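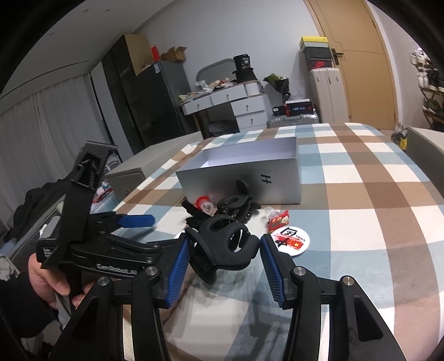
One early user of the kit wrote to us that she had spent a whole morning squeezing far too hard, and that her recordings only came good once she treated the hand-held gripper like a pair of kitchen tongs. We liked that so much that it now shapes this section. Please read it through before your first proper session, even if you have used other hand-held grippers before.

Section 4: Picking up small, light objects

This part of the Tuvcombe guide covers things such as hair clips, badges, small toys and lidless boxes. They are great fun to work with, and they will teach you more about your grip than any large object will. A claw clip is a lovely first choice: it has loops, gaps and a hinge, so there are several good ways to hold it and a few poor ones.

Before you start

1. Lay a cloth over the table and smooth out the folds where you will be working. Patterned cloths are fine.

2. Wipe the ribbed blue pads with a dry cloth. Run a fingertip along the ribs and check for fluff.

3. Open and close the gripper 4 times with nothing in it. Both sides should travel evenly and the pivots should feel smooth.

4. Put an open box in the middle of the table as your target, and spread the small objects in front of it. Let some of them touch or overlap — real tables look like that, and Lendach (the sorting software supplied with the kit) copes with it very well.

Note: If two people are working at one table, agree who moves first. Each gripper is recorded on its own, so you can take turns or work together on the same object.

Making the pick

5. Bring the gripper in with the pads well open, one on each side of the object.

6. Close slowly until one pad touches. Wait a moment, then bring the other pad in. With a claw clip, aim for the thick outer curves and keep clear of the teeth.

7. Squeeze just enough to hold. If the clip begins to fold at its hinge, ease off and take it from another side.

8. Lift a little way off the cloth and pause. You will feel at once whether the grip is sound, and it is a very satisfying feeling when it is!

9. Carry the object over the box, lower it, and open the pads fully before you draw back.

Caution: Keep your free hand away from the linkages while the gripper is closing. The gaps near the pivot pins can pinch.

Caution: Keep loose sleeves and cords clear of the moving arms.

Flat and awkward things

Badges are the hardest of the lot. Slide one pad under the rim, tip the badge up, then close. Clear plastic parts can be hard to see against a pale cloth, so turn on a second lamp if you keep missing them. Small figures are best held round the body.

A dropped object is no reason to stop. Leave the recording running, pick it up again and carry on. Lendach marks the drop for you, and those takes are often among the most useful.

How many takes?

We suggest 33 good takes of each object before you move on, changing its position and the way it lies every time. The Kereama starter library, which comes with the kit, holds 1,567 takes, and it is well worth playing a few of them back to see how differently people tackle the same clip.

If the grip slips

— Check the pads for dust and wipe them again.
— Move your hold closer to the middle of the object.
— Slow down over the last part of the close.
— If one side lags behind the other, stop and go to Section 7, Adjusting the linkages.

Replacement pads are sold in pairs by Etetti. Change both at the same time, and repeat step 3 before you record again.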